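Cajas de manualidades por correo en casa: lo que pasa cuando deja de ser novedad

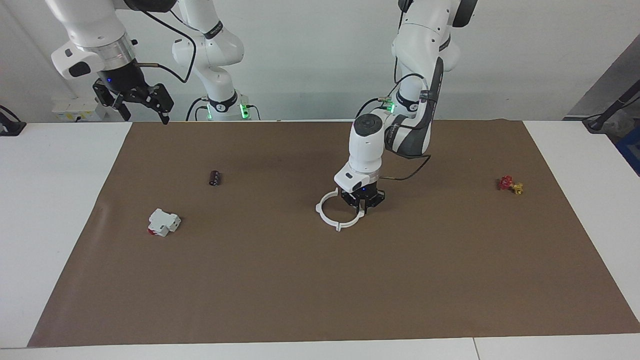
Figura 1. Un aro de plástico blanco, sujeto por un lado con una pinza negra de dos dedos sobre el papel marrón de la mesa.

3. Resultados

3.2. El bajón del tercer envío

Confieso que esta era la parte que más ganas tenía de escribir (y la que más me costó, porque mis notas de septiembre eran un desastre de flechas y tachones). Recogimos 753 diarios de familias suscritas a las cajas de Pullomholm y de Adugna, las dos con un tema por envío y un cuadernillo para leer después. De esos diarios me quedé con 458, los que cubrían al menos tres cajas seguidas. Los demás se paraban antes, casi siempre por mudanzas o por vacaciones, y los trato aparte en el apartado 4.

La primera caja se abre en la puerta, con el abrigo puesto. ¡En serio, salía en un diario tras otro! La segunda aguanta hasta la merienda. La tercera, en cambio, se queda en una estantería, y ahí es donde las madres y los padres empiezan a escribir cosas muy interesantes: que la guardan para un día de lluvia, que la reparten en dos tardes, que el pegamento ya se les ha secado.

Codifiqué a mano 2.233 entradas con la plantilla de Brater, que no es perfecta (mete en el mismo saco "ayudar" y "hacerlo yo mientras mira", y para mí son mundos distintos), así que partí esa categoría en dos. Con el cambio se ve mejor lo que ya me olía en el piloto de Pullomholm: cuando el adulto termina el proyecto, el juguete dura menos en la habitación. Con Adugna el patrón es más flojo, quizá porque sus proyectos se pueden desmontar y volver a empezar.

Queda la cuestión de los hermanos pequeños, que se cuelan en todos los diarios y que la plantilla ni contempla. Los recodifiqué como participantes y vuelvo a ellos en el apartado 3.3.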